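Elard 台面分拣套装（蓝色浅盘 + 米色深盆）

首页 > 工作台配件 > 盘、盆、盒 > Elard 台面分拣套装

品牌：Cerkine
系列：Elard
订货号：462
包装单位：套
每套件数：2（浅盘一只，深盆一只）
浅盘颜色：宝蓝
深盆颜色：米色
库存状态：有货，由 Thambiah 仓发出
页面更新：2023年1月28日

产品概述

Elard 台面分拣套装由一只蓝色塑料浅盘和一只米色塑料深盆组成，放在工作台两端使用，中间的台面留作操作区。适用于织物类小件的取放、折叠、归类，也可用于包装前的暂存。套装不含工作台，不含织物。

浅盘四周有凸起的边沿，底面平整，主要用于摆放已整理好的物品或待用的工具。深盆容积较大，盆口为圆边，用于堆放未整理的软质物品，例如擦拭布、毛巾、手套、布袋。两件颜色不同，远看即可分辨，换班时不必再贴标签。

浅盘与深盆分别成型，不带盖，不带提手。两件均无轮、无支脚，直接平放于台面。

适用场合

一、洗衣房和布草间的分拣台。回收的擦拭布先投入深盆，逐件取出，在台面上展平、检查、折叠，再放入浅盘。
二、实验室与教学车间的公共台面。浅盘放常用工具，深盆收用过的布。
三、小批量包装工位。深盆盛放待包装的软质件，浅盘盛放成品。
四、家用杂物间。台面较窄时可单独使用浅盘。

不适用于：盛装热液、盛装有机溶剂、承载尖锐金属件、叠高后作为垫脚使用。深盆不作食品容器销售，厨房用途请查阅同系列的食品接触型号，该型号另设页面。

结构说明

浅盘

浅盘为一体成型，无拼缝。边沿高出盘底，作用是限位：圆形小件滚动到边沿处即停住，布件堆叠后下层不易滑出。边沿上缘为平面，不宜挂物。盘底不设排水孔，少量水会留在盘内，倒出后用干布擦净即可。

宝蓝色用于与白色或浅灰色台面形成对比。白色织物、浅色标签、透明包装袋放在蓝色底面上较易看清。深色织物的对比较弱，如主要处理深蓝或黑色布件，建议改订浅色盘。

深盆

深盆盆口为外翻圆边，圆边半径 8 毫米。布件拖过盆口时不易勾丝。盆壁向内收，空盆可以套叠存放。套叠时请先确认内壁干燥，湿盆套叠后会相互吸附，分离时应沿圆边一角缓慢掀起，不要用刀具撬开。

盆内壁无隔板。需要分类时应使用多只深盆，或加装同系列的活动隔片。活动隔片依靠张力固定，承重能力有限，仅用于隔开软质物品。

台面布置

推荐布置为左盘右盆。右手从深盆取件，在中间台面处理，完成后移至左侧浅盘。左手为惯用手的操作者可将两件对调，其余要求不变。

布置时注意以下各点：

浅盘应完全落在台面上，任何一边不得悬空。
深盆长边与台面侧边平行放置，从后缘向前排。盆体较长时，前端允许略超出台面前缘，但重心须在台面以内，且盆内不得装入重物。
中间操作区的宽度以能展开一件常用织物为准。展开后布角不应压到盘沿或盆沿。
台面保持光滑、清洁。表面有砂粒时，盘底和盆底会出现划痕，不影响使用，也不在质保范围内。
台面后方如为通道，盘与盆内的物品不要高过后缘过多，以免过往人员碰落。
配用带脚轮的座椅时，操作者坐下后应能在不起身的情况下触及盘和盆的远端，触及不到时应将两件向内移。
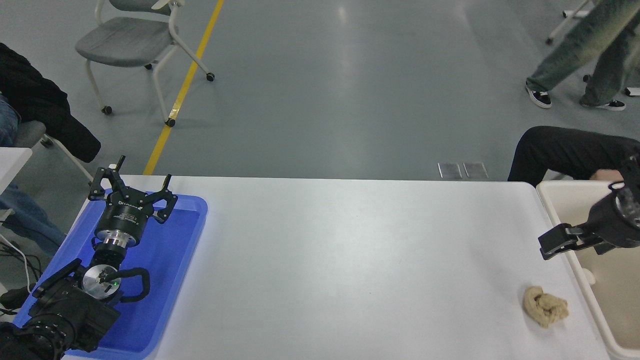
操作区内同一时间只放一件织物。第二件应留在深盆内，待前一件进入浅盘后再取。并放两件时，布角容易相互压住，折叠尺寸的误差也会增大。

折叠作业步骤

下列步骤由技术文档组的 Raimo Ahonen 整理，适用于单层方形或长方形擦拭布。圆形布、带弹性边的布罩不适用。

1. 从深盆中取出一件布，放到操作区靠近深盆的一侧。此时布件成团，不必急于拉平。
2. 找到任意一个布角，捏住后向操作区中部拉出。
3. 沿布边找到相邻的布角，两手同时向外展开。
4. 将布平放，用手掌由中间向四周推平褶皱。
5. 检查正反两面。有破洞、烧痕或无法去除的油污时，单独放置，不得放回深盆。
6. 对折，使布边对齐。再次对折，方向与第一次垂直。
7. 将折好的布移入浅盘，折边朝外。
8. 浅盘内的布堆与边沿齐平时停止放入，转移后再继续。

第 5 步中的不合格件建议使用第三只容器收集，颜色应与蓝色和米色均有明显区别。套装内不含该容器，可单独订购 Elard 深盆的灰色款。

布料较薄、静电较重时，布团不易散开。可先将布提起轻抖，再放回台面。抖动时远离深盆，防止绒絮落回待处理的布件中。

与擦拭布的搭配

本套装按 Merurix 棕褐色通用擦拭布的使用习惯设计，其他品牌的同类布也可使用。选布时主要看三项。

掉絮：掉絮较多的布会在浅盘内角积聚纤维，需增加清洁次数。
厚度：厚布折叠后回弹明显，浅盘内可放的数量少于薄布。
颜色：棕褐色布与米色盆的色差较小，布件落在盆底时需要近看才能确认是否取空。对此有要求的工位可将两只容器的用途对调，用蓝色浅盘盛放待处理件，但浅盘容量较小，须相应增加补料次数。

浸过溶剂、油漆或清漆的布不得放入任何一件容器中存放。此类布件应按当地规定投入带盖的金属容器。

清洁与保养

日常清洁使用中性清洁剂和软布。先擦浅盘，再擦深盆，最后擦台面。清洁后自然晾干，倒扣放置时在盆口下垫一块干布，使空气可以进入。

不要使用钢丝球、含磨料的膏体或丙酮。丙酮会使塑料表面发白，发白后无法恢复。含氯消毒液可以使用，浓度按消毒液生产商的说明，用后须以清水擦净。长期残留会使蓝色变浅，米色则可能偏黄。

浅盘内角是最容易积灰的位置。软布擦不到时可用软毛刷，刷毛硬度以不在指甲上留下痕迹为准。

深盆圆边的下侧为凹面，布件绒絮会附着在该处。每次换班时用手指沿凹面走一圈，有绒絮即取下。

不建议使用隧道式洗箱机。机内高温段可能使浅盘底面翘曲，翘曲后放在光滑台面上会转动。

存放

长期不用时，深盆套叠，浅盘单独平放。不要将浅盘立靠在墙边，长时间立放会使长边弯曲。存放处避免阳光直射。套叠的深盆上不得放置其他物品。

从低温库房移入室内后，应在室温下放置一段时间再使用。低温状态下塑料韧性下降，跌落时边沿容易开裂。

检查与更换

出现以下情况之一时，应停止使用并更换：

浅盘边沿有贯通裂纹。
深盆圆边有缺口，或手指划过时有刺感。
盆底鼓起，放在平台上晃动。
表面沾染不明化学品且无法清除。

浅表划痕、轻微变色、底面磨损不影响功能，可以继续使用。

圆边上的小毛刺可用细砂纸修整，修整后用湿布擦净粉末。缺口不可修整，打磨后圆边变薄，受力时会从该处继续开裂。

常见订货问题

浅盘与深盆可否分别订购。
可以。两件均有单独的订货页面，分别订购时运费按件计算。订购整套时合并装箱。

可否指定颜色。
浅盘有宝蓝和浅灰，深盆有米色和灰色。套装只按宝蓝加米色供货，其他组合需分别订购。不同批次之间可能有轻微色差，对颜色一致性有要求的用户请在备注栏写明，由仓库从同一批次配货。

可否印字。
浅盘长边外侧可以印字，深盆不可以。圆边和收口的盆壁不利于油墨附着。印字稿件发送至定制组，由 Hiu-tung Ko 核对版面后回传确认稿，确认后不能更改。

是否提供防滑垫。
不随套装提供。光滑台面上如需固定，可在浅盘底部四角粘贴薄型硅胶垫。硅胶垫厚度须一致，否则浅盘会倾斜。深盆不建议粘贴，粘贴后无法正常套叠。

旧款浅盘能否与现款深盆混用。
可以混用。旧款浅盘边沿较矮，其余相同。旧款已于五月停止生产，仓库余货售完为止。

包装与运输

套装以瓦楞纸箱包装，浅盘置于深盆之上，中间垫纸。开箱时请先取出浅盘，再取深盆。刀具开箱时刀尖不要超过纸板厚度，浅盘紧贴箱盖，容易被划伤。

收货时请检查纸箱四角。箱角塌陷时应当着承运人的面开箱，并拍照记录深盆圆边的状况。运输造成的破损由 Thambiah 仓受理，联系人 Kamrul Sheikh。申报时须提供订货号、纸箱标签照片和破损部位照片，缺少其中任何一项时会延长处理时间。

纸箱和垫纸可以回收。退货须使用原包装，请在确认不退货之前保留纸箱。

质保

质保期 2 年，自签收之日起计算。质保范围包括成型缺陷、边沿自然开裂和在规定温度内使用时的底面变形。以下情况不在质保范围内：跌落、切割、溶剂侵蚀、机洗变形、超载变形、日晒褪色。

质保更换以单件为单位，仅更换有缺陷的浅盘或深盆，不整套更换。更换件的颜色与原件一致，缺货时经用户同意可改发其他颜色。

用户反馈摘录

Shiuli Dissanayake，布草间：深盆圆边比之前用的直边盆好，毛圈布拖出来不勾线。浅盘如果再长一点更合适，大号毛巾要多折一次。

Tín Tạ，教学车间：颜色分得清楚，学生基本不会放错。浅盘内角积灰，需要刷子。套叠的深盆沾水后很难分开，建议在盆壁加凸点。

Cerkine 回复：盆壁凸点的修改已列入下一次模具调整，完成前请按本页“深盆”一节的方法分离。浅盘加长款暂无计划，大号毛巾可使用两只浅盘并排放置。

相关产品

Elard 活动隔片（深盆用）
Elard 深盆，灰色
Elard 浅盘，浅灰
Elard 深盆，食品接触型
Merurix 通用擦拭布，棕褐色

下载

产品规格页（PDF）
清洁剂相容性表（PDF）
印字版面模板（PDF）

规格如有变动，以随货规格页为准。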